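Reviewing Simulated Pick Episodes Against the Lab Rules

Archana Kaushik
Print this page | E-mail this page
6 comments

This page covers how to review a batch of simulated pick-and-lift episodes before they are released for training or benchmarking. It applies to single-arm tabletop tasks with a parallel or linkage gripper. Mobile bases, two-arm tasks and anything with a person model in the scene have separate rules and should not be reviewed with this procedure.

It replaces the old Cornirar checklist. If you have a printed copy of that one at your desk, recycle it. The numbering has changed and the two can't be mixed in one log.

Before you start

You need:

– the batch manifest, with the scene seed and object list for every episode
– the physics log (joint positions, commanded and measured, plus contact pairs)
– rendered views from every camera in the configuration
– the current rule sheet, revision 2
– a Brorov account with review rights

Check that the manifest and the logs agree on the number of episodes. The last Porkavville batch was listed as 1245 episodes and the log folder was short. Reviewing had already begun, and the whole assignment had to be redone after the missing files were found. Do the comparison first.

Confirm the physics rate in the batch header. The rule sheet assumes 1000 steps per second for contact logging. If the header gives a lower rate, the penetration and slip thresholds do not apply as written. Return the batch to the person who generated it and stop there.

Step 1. Read the task line and nothing else

Open the episode and read the task line. Write down, in your own words, what has to be true at the end of it. "Object clear of the support surface, held by the gripper" is enough for a lift. For a place task, name the target and the side the object should rest on.

Do this before looking at the success flag. Reviewers who see the flag first tend to agree with it. Fiona Pollock compared two rounds of review on the same batch, one with the flag hidden and one with it shown, and the second round let through several episodes in which the object had never left the support surface. The flag is now collapsed by default in Brorov. Leave it collapsed until step 5.

Step 2. Check the scene for illegal starting states

Go to the first step of the episode. Look for the following:

Interpenetration. No object may begin inside another object, the support surface or the arm. Two objects that overlap in one camera view are often only in line with each other, so check the contact pairs before you log a fault.

Floating objects. Anything not listed as fixed must be in contact with something below it.

Arm in violation. The arm must start inside its joint limits with the margin given on the rule sheet. An episode that starts at a limit is rejected even if it goes on to succeed.

Unlisted objects. Every loose item on the support surface must be in the manifest. Background furniture and wall decoration come with the room and don't need to be listed.

Use the code S for all starting-state faults and add the object ID. Do not type a description in place of the ID.

Step 3. Look at every view at the same step

Pause on the step you are judging and bring up all the views together. A grasp must never be passed on one view. Depth along the viewing direction is the part a single camera handles worst, and most disputed episodes come down to a gap that only one camera could show.

Where views disagree, the contact log decides. Where the contact log is missing, the episode is rejected with code L.

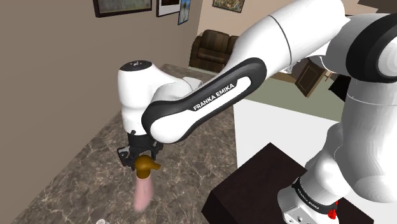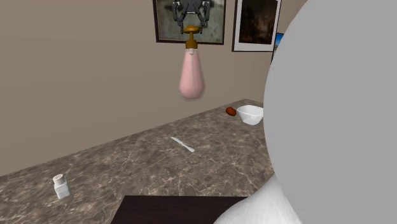
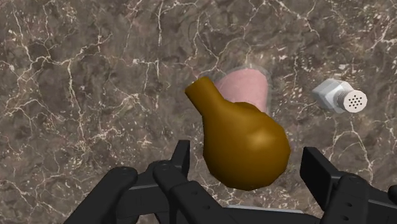
Room, counter and gripper views from a simulated tabletop episode.

For each step you judge, answer three things in the log: is the object touching the fingers, is it touching anything else, and is the arm clear of everything except the object. Use yes, no or cannot tell. "Cannot tell" is a valid answer and is treated as a request for a second reviewer. It does not count against the batch.

Pay attention to occlusion by the arm. On a seven-joint arm the forearm and elbow can hide a large part of a fixed camera's view during a lift, and the blocked area is usually the side where an unintended contact would happen. If a view is blocked for the full length of the approach, mark it as blocked. Don't leave the field empty, as an empty field is read as "not reviewed."

Step 4. Apply the motion rules

Play the episode through at normal speed once. Then step through the approach, the close and the first part of the lift.

Rule M1, approach. The open fingers may not strike the object before the close command. Light contact during the close itself is allowed. A push that moves the object before the close command is a fault, and it stays a fault if the grasp works afterward.

Rule M2, neighbors. No part of the arm or gripper may move an object that is not named in the task. Contact without motion is logged as a note. Motion is logged as a fault.

Rule M3, support surface. The fingertips may touch the support surface at no more than the force on the rule sheet. Read the value from the log. It can't be judged by eye.

Rule M4, hold. The object must stay in the fingers for the full hold period. Small swing is accepted for objects held near the top, such as a pump bottle picked up by its head. Slip along the finger is not accepted. To separate the two, plot object pose in the gripper frame. Swing returns to the same value and slip doesn't.

Rule M5, speed. Commanded joint velocity must stay under the reduced limit whenever the gripper is within the marked zone over the work surface. Simulation will happily run past this, and there is nothing in the render to tell you it did. Check the plot.

Rule M6, stop. At the end of the episode the arm must be at rest. An episode cut while the arm is still moving is rejected under code T.

There was some argument over M5. The simulated arm can't hurt anyone, and the limit does cost time per episode. It was kept for the reason that policies trained on these batches are later run on hardware, and a policy learns the speeds it is shown. If your project never leaves simulation you may ask for an exemption. Attach it to the manifest in writing.

Step 5. Compare with the success flag

Enter your own verdict, then expand the flag. There are four outcomes:

– Both pass: accept.
– Both fail: accept as a failure example if no S, L or T code is present.
– Flag passes, you fail: reject, and name the rule.
– Flag fails, you pass: send to second review.

The last case is more common than people expect. It usually points to a success test that checks height above the surface with too large a margin. Report it to whoever owns the test and leave the flag as it is. Reviewers do not edit flags.

Step 6. Check the render settings

This is quick, and it is the step most often skipped. Open the render header and confirm:

Transparency. Clear and translucent materials must be rendered with the same setting across all cameras in the batch. A cup or bottle that looks solid in one view and glassy in another will fail.

Motion blur. If it is on, it must be recorded as on. Batches with and without blur are not to be merged.

Names. Object IDs in the log must match the asset list exactly. Do not rename an object after what it looks like in one view. A squat, rounded part seen from above can be read as several different things, and reviewers have logged one asset under two names in the same episode.

Labels on the arm. Maker's markings that are part of the arm model may stay in. Do not paint them out by hand in individual frames.

Second review

The second reviewer works from the raw batch and must not see the first verdict. If the two agree, the episode closes. If they don't, it goes on the October list with the other open items and the rule sheet owner settles it. Please don't settle it between yourselves over chat. Two rules in the old checklist came from exactly that kind of side agreement, and it took a long while to find out why the batches from that period didn't match.

Logging format

One line per fault. Code, rule number if there is one, step number, object ID, camera used. A typical entry:

M2, step 6, obj_knife, counter view, moved

Do not combine faults on one line. Do not write "see above." The export script drops any line it can't parse and gives no warning – a fix has been requested.

Common mistakes

Passing a grasp from the gripper camera alone. The fingers can appear on both sides of an object that is well in front of them or well behind them.

Failing an episode for untidy placement of the loose items. Random placement is intended. Shakers on their sides, knives at odd angles and bowls near a corner are all fine if the contact log is clean.

Marking a robot mount as an illegal contact. The base is fixed to its table in the scene file and that pair should be on the ignore list. If it isn't, fix the list and rerun the contact export before reviewing anything else.

Reviewing too many in one sitting. Take a break between blocks and start each new block on a different scene seed.

Questions about the rule sheet go to Fiona Pollock. Questions about Brorov access go to the Porkavville help desk.

Shared 2 times
Contact | Copyright Cornirar Project | Back to top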